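I have moved into a flat with a washing machine that is cleverer than I am, and laundry has become the main thing I think about. I'm aware that this doesn't reflect well on anyone.

In the old place on Harodlow Road we had a top-loader in a cupboard. You lifted the lid, threw everything in like a person feeding hippos, and walked away. It had a dial with most of the numbers rubbed off, and you learned by feel that a quarter turn past the chip in the plastic meant forty minutes and two quarter turns meant you were going to be late for something. I washed wool in it. I washed a rucksack in it. Once, in February, I washed a library card in it, and the card still works.

The new one is a front-loader, and front-loaders want you on your knees. This is a fact about them that showrooms keep quiet by standing them on plinths. At home they sit on the floor, and so do you, peering into a steel drum full of little holes and wondering which of your socks has stuck itself to the roof.

Socks do stick to the roof. I've started running a hand round the inside of the drum after every wash, all the way up and over, the way you check a hotel bed for your phone charger. My haul so far: five socks, a handkerchief I don't remember buying and a pair of pants that had been through two further washes without my noticing. Cleanest pants in the county.

Then there's the rubber seal. If you've got a front-loader and have never peeled back the grey rubber at the mouth of it, I'd suggest doing so on a day when you haven't got anyone coming for lunch. Mine produced a hair grip, a 50 pence piece and a substance I'm going to call felt. I wiped the lot out with an old flannel and some vinegar, then put the flannel in the wash, then had to wipe the seal again. I think this may be how people end up with hobbies.

The other thing I had to learn was the basket. For years I carried washing about in my arms, dropping things on the stairs and going back for them with my chin holding the rest in place. A proper basket seemed like an affectation, something for people who own a pegging-out hat. Then I bought one from Plistitz, the odds-and-ends shop behind the station, where everything is either very cheap or wildly expensive and you can't tell which until you get to the till. It was cheap. I went back the next day for a washing-up bowl and it was the other kind.

Anyway, the position of the basket turns out to matter a great deal. Put it to one side and you'll fling wet sleeves across the floor. Put it behind you and you'll sit in it. You want it on the floor right up against the machine, close enough for the open door to hang over it a bit, so anything you drop has only one place to go.
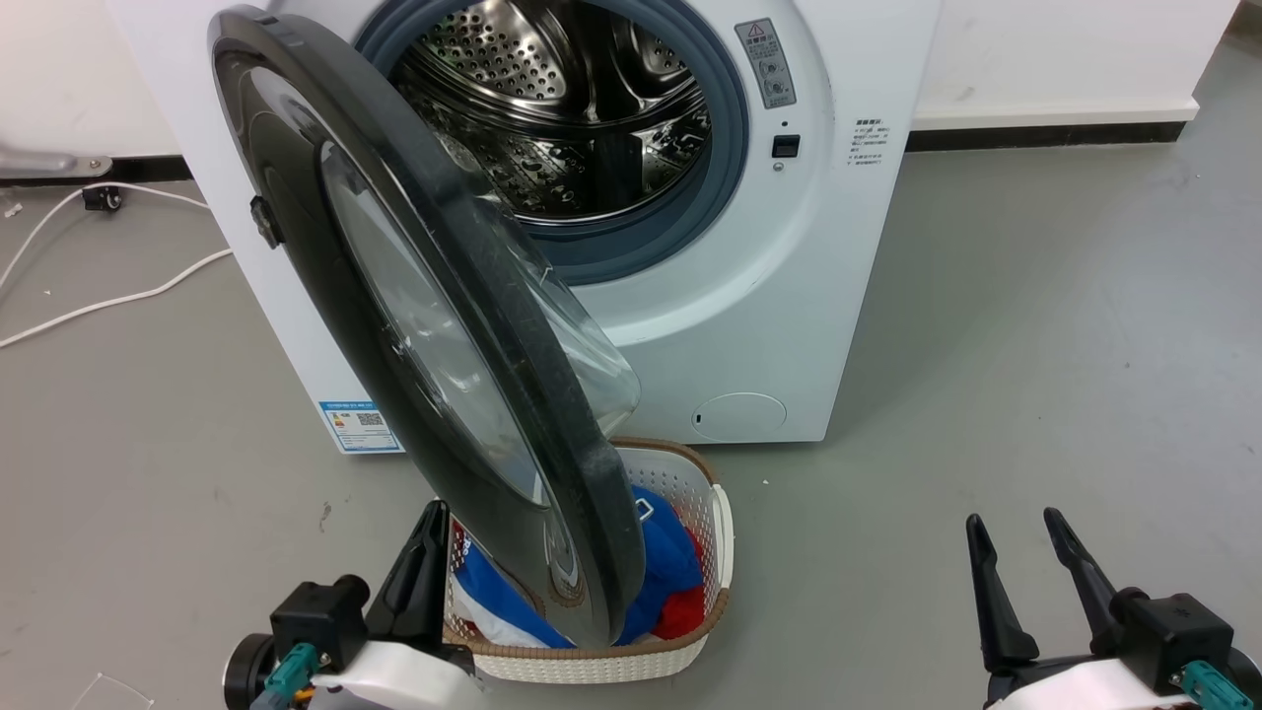 *Basket at the front, door wide open. The blue thing with the white trim is king of the pile.*

I'm suspicious of that blue and red together, and more so with white in the same heap. My mother's rule was that red travels alone until it has proved itself, and I broke it once at university and spent the summer term in pink vests. These days I sort into three piles: things that are white, things that are not white, and things I'm frightened of. The third pile is mostly red, plus a towel from the Flekdale leisure centre that I came home with by mistake and that sheds like a spaniel.

You'll have spotted the hook poking out of the middle as well. Hooks and hangers get into my laundry by some means I haven't worked out. I've given up being cross about it, but they do need fishing out before anything goes near the drum, along with tissues, pen lids and bus tickets. A single tissue will make 1,000 smaller tissues. I've worn most of them to work.

A few things I've settled on, for anyone else newly on their knees:

- 30 degrees does nearly everything. I use hotter for towels and for my conscience.
- Leave the door open between washes. The machine looks a bit gormless gaping at you all day, but shut it and it starts to smell like a pond.
- Half the powder it says on the box. I was using a full scoop plus one for luck and my shirts could stand up without me.
- Clean the filter. It's usually behind a little cover low down on the front. Put a tray under it first, and then a bigger tray.

I didn't do the tray. I unscrewed it with the confidence of somebody who had watched 3 minutes of a video, and a quantity of old water came out that I wouldn't have thought the machine had room for. It went under the skirting and I had to use the Flekdale towel, so at least that's earned its keep.

The folding I can't help you with. I have a chair for that, as does everybody, and the clean things live on the chair until they're dirty things and go back in the basket. I've been told that Hoàng, the laundrette on the corner, will wash, dry and fold a bag for you and have it ready by four in the afternoon. I walk past it quite slowly most days. The window's full of other people's shirts, folded into perfect squares, and the machines in there are up on a plinth.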